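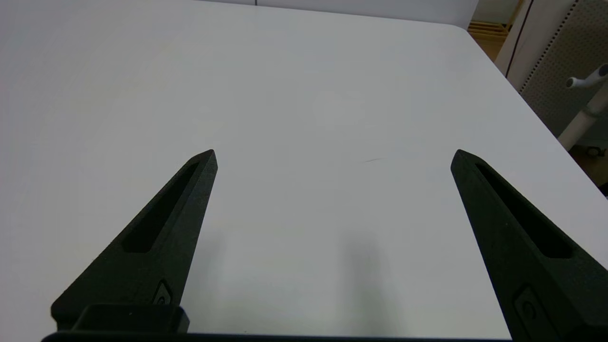 A reader commented on my last post that student robotics clubs spend a whole semester building one arm and then have no time left to make it do anything, and that hers had gone exactly that way. She wanted to know if ours was any different this year.

Partly. We still lost most of September to hardware. But the arm has been running since early October, and the past few weeks have gone into the part I joined for, which is getting it to pick things up and put them down where we want them.

For anyone who hasn't read the earlier posts, I'm in the robotics club at my college, second year. We enter a regional contest called Gidivo every spring. The contest gives each team a table, a set of household objects and a list of tasks, and the arm has to do the tasks without a person driving it. Last year the tasks were sorting silverware, stacking cups and putting lids on jars. This year they've added folding a washcloth and closing a zipper bag. We are not good at the washcloth.

Our team is called Agbeko, a name picked before my time. There are five of us who come every week and a few more who come when they don't have labs due.

The fingers

I've been on the gripper since last spring, so most of what I can tell you is about fingers. The current pair is black, long, and narrows to a point, with a slot running lengthwise in each one. With the gripper open they make a V, and you close it over whatever you want to lift.

The first set I drew last year was wide and flat at the ends, like two spatulas. They were fine for cups. They were terrible for silverware, since a fork lying on a table gives you almost nothing to grab, and a blunt finger just pushes it along. I spent a good part of winter break redrawing them narrower. The first narrow pair snapped at the base in the second week. The next pair was thicker at the base and hasn't broken yet, although one of them got a chip in the tip after somebody (me) drove it into the tabletop at full speed. I reprinted it.

The slot has been argued over. I put it there to save plastic and to let the finger bend a bit around a round object. One teammate thinks it bends too much and that we lose grip on the heavier jars. We tested both kinds on the same jar one Sunday, and the solid ones held better when the jar was full and worse when it was something soft like a sponge. We stayed with the slots. If the final object list for Gidivo turns out heavier than last year's I may have to go back.

Things I'd tell someone drawing gripper fingers for the first time:

Leave room for the screw head. My first recess was too shallow and the screw stuck out and scraped on everything.

Print one finger and bolt it on before you print the second. I printed a full pair twice with the same wrong hole spacing.

Round the tips a little. A sharp point looks like it should be precise, but it catches on cloth.

Write the version on the part. We have a drawer of black fingers that all look alike and I could not tell you which is which.

We're printing in Fulard, the plain kind, which is what the print lab keeps on the shelf. It's fine. I'd like to try a rubber coating on the inside faces but the last time we dipped a set the coating peeled off in strips over a few days and left crumbs on the table. I'll probably try heat-shrink tubing next.

Collecting runs

The other half of the work is recording. Someone drives the arm through the task by hand and the computer saves what the arm did and what the camera saw. Then you do it again, and again with the objects moved a little. After enough of those you train a model on them and see if it can do the task alone.

Our goal for the semester is 1,000 good recorded runs across all the tasks. When I checked the folder this week we had 114. I know how that looks. In our defense, the old runs from last spring are no use to us anymore. They were recorded with the spatula fingers and a different camera angle, and when we tried mixing them in with the new ones the arm got worse. It would reach for a cup and stop short, as if it expected its fingers to be wider. So we started over.

A run of the cup task is short if you don't fumble. The silverware takes longer. The washcloth is so slow that people trade shifts over it. We decided in the first week that a run gets thrown out if the driver drops the object or has to back up more than once, and then we kept having to decide what counts as backing up. The rule on the whiteboard has been rewritten so many times that I took a photo of it to have a copy.

It takes some practice to drive well. New members all move too fast. They also watch the arm from the side, where they can see it better than the camera can, and they grab things in ways that make no sense from the camera's point of view. I did this too. You can reach behind a jar perfectly well when you're standing next to the table, but if the jar hides the fingers from the camera the model has nothing to learn from. Now we have new people drive while looking at the screen, at least for the first hour. They hate it for twenty minutes or so and then it clicks.

We also agreed on some habits. Wipe the table at the start. Put the objects down in different places each time, and not in a neat row, which people do without noticing. Tighten the finger screws before you record anything. The left one works its way loose on our arm and I don't know why. If you change anything on the gripper, start a new folder.

The last one is my rule and I'm strict about it. In October I swapped a finger in the middle of an evening and forgot to say so, and the person who took over kept recording into the same folder. The new finger was only slightly longer. It took us most of a week to figure out why the arm was pressing down on the table at the end of every grab.

What works so far

Cups work. The arm can find a cup and set it on another cup more often than not, and when it fails it usually fails by missing the grab, so nothing falls. It has trouble near the edges of the table, where we have fewer recordings.

Silverware is getting there. Spoons are better than forks. Knives are bad. I think knives are a finger problem and want to try a tip with a thin lip on it.

Lids, no. It can pick up a lid and hold it over the jar, and then it hovers. We have very few lid recordings and most of them were driven by the same person, so I'm not worried about that yet.

The washcloth I've already mentioned. The zipper bag we haven't started. One member has an idea involving pinching the slider from above that I don't believe in, but I've told him I'll print whatever he draws.

Money and space

The commenter also asked what it costs. More than I'd like and less than people think. The arm was bought with a grant through Fundden, the small-projects fund on our campus, and we pay for parts and filament out of dues and whatever we make selling snacks at the fall open house. Fundden wants a short report in December with results in it. I'm writing the hardware section, so if this post reads like a draft of that, you know why.

Space is the bigger problem. We share our room with two other clubs, and anything left out gets moved. A moved table means the camera view changes, and a changed view means the model sees something it wasn't trained on. We put tape on the floor for the table feet. It helped for a while and then someone mopped. I've asked about getting a fixed spot for spring and was told to ask again in January.

Light is a problem too. Afternoon recordings and evening recordings don't look the same, with shadows from the fingers landing in different places on the table. One of the older members says to leave it alone and record at all hours so the model sees everything. I'd rather pull the blinds. So far we've gone with recording at all hours, mostly because that's when people can come.

Was it worth it

I'd say yes to the question under the question, which I took to be whether to join a club like this again. If your club stalled at the building stage, my suggestion is to stop improving the arm on a certain date and mean it. Ours was the first meeting in October. There were things wrong with the arm on that day, and some are still wrong. The wrist has a bit of play in it and the cable catches if you turn it too far to the left. We wrote them down and started recording anyway.

I'm the exception, being allowed to keep changing fingers, and I've already told you how that went.

Next up is the thin-lip tip for the knives, then more lids with different people driving. If the new tips work I'll put up the drawings. A couple of you asked for the files for the current pair, and I'll post those once I've fixed the screw recess, which is still a hair too tight on the right-hand finger and needs a file run around it before the screw will seat.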